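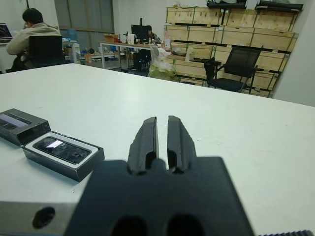
White tabletop, matte surface, with faint smudges and scuffs.

Rendell Tabletop Condition Records
Posted by Bhavana Joseph
26 December 2018
9 shares | 2 comments

Summary

This package contains 3,854 written condition records for 1,106 tables used in shared workrooms, reading rooms and canteens. Each record is one inspection of one table. The records were typed by inspectors into the Osagie form and exported as text. The package contains text and coded fields only.

The main use so far has been comparing how finishes age under different cleaning routines. The free-text notes have also been used to test spelling correction on short technical English.

Files

records.csv - one row per inspection
tables.csv - one row per table, with finish, size class and date of first use
rooms.csv - one row per room, with room type and cleaning routine
codes.txt - the condition codes and their definitions
changes.txt - edits made after export

All files are UTF-8 with Unix line endings. Fields are separated by commas and quoted only where needed. Some notes contain line breaks inside quotes, so a reader that splits on line ends will return the wrong number of rows.

Fields in records.csv

record_id: integer, unique, not consecutive. Gaps are test entries removed before export.
table_id: matches tables.csv.
room_id: the room where the table stood at the time of inspection. Tables move. Do not join room to table through tables.csv.
inspector: a letter code. The key is not distributed.
gloss: A (as new), B (slight change), C (clear change), X (matte finish, not rated).
scuff: 0 to 4. See below.
stain: 0 to 4.
edge: 0 to 4, edge banding and corners only.
note: free text, up to 2,000 characters. Often empty.

Scuff and stain codes

A scuff is a mark left by contact that does not break the finish. A scratch that breaks the finish is coded under scuff at 3 or higher. A smudge that comes off with a dry cloth is not coded at all, though many inspectors mention it in the note. A mark that remains after the standard wipe is coded as a stain.

The standard wipe is one pass with a damp cotton cloth and no detergent. In the canteens it was sometimes done with whatever cloth was in the room. These records have "cl" at the start of the note.

Light-colored tops score higher on stain than dark ones in every room type. Part of this is visibility. We have not tried to correct for it, and users who compare colors should treat the difference with care.

Collection

Inspections were done in nine buildings under the Flerard maintenance contract. Inspectors worked from a laminated card with reference patches for each code. The card was reprinted once, in February, and the patch for scuff 2 came out darker on the new card. Records made with the new card have card = 2 in records.csv. The share of scuff 1 codes rises after the change.

Inspectors were asked to stand on the window side of the table and look across the surface at a low angle. Interior rooms used a hand lamp. Lamp use was not recorded.

Cleaning and edits

Kumaresan Namboodiri did the first pass on the export. Room names were replaced with numeric codes. Names and phone numbers in notes were replaced with [removed]. Spelling was left alone, including the several versions of "veneer" and "melamine".

Duplicate submissions were merged when all coded fields matched and the two entries were made on the same day. Where the codes differed, both records were kept. The pair is listed in changes.txt.

Known problems

- edge is missing for all round tables in the first export. An empty value there does not mean 0.
- Tables refinished during the period kept their old table_id. The refinish date is in tables.csv, but only where the Skevier work order could be found.
- Inspector F used stain 4 far more than anyone else on the same tables. Drop F or fit an inspector term.
- Two rooms changed type from reading room to workroom. rooms.csv gives the later type.
- Dates are local and have no time zone.

Uses that do not fit

The records do not measure strength, stability or safety. A table coded 0 throughout can still have a loose leg - legs were handled under a separate inspection and are not included. The rooms were not sampled at random, and the package should not be used to estimate the condition of office furniture in general.

Corrections

Send the record_id, the field and the proposed value. Corrections to notes are accepted only from the inspector who wrote them. Accepted changes go into changes.txt with the old value kept beside the new one.

2 comments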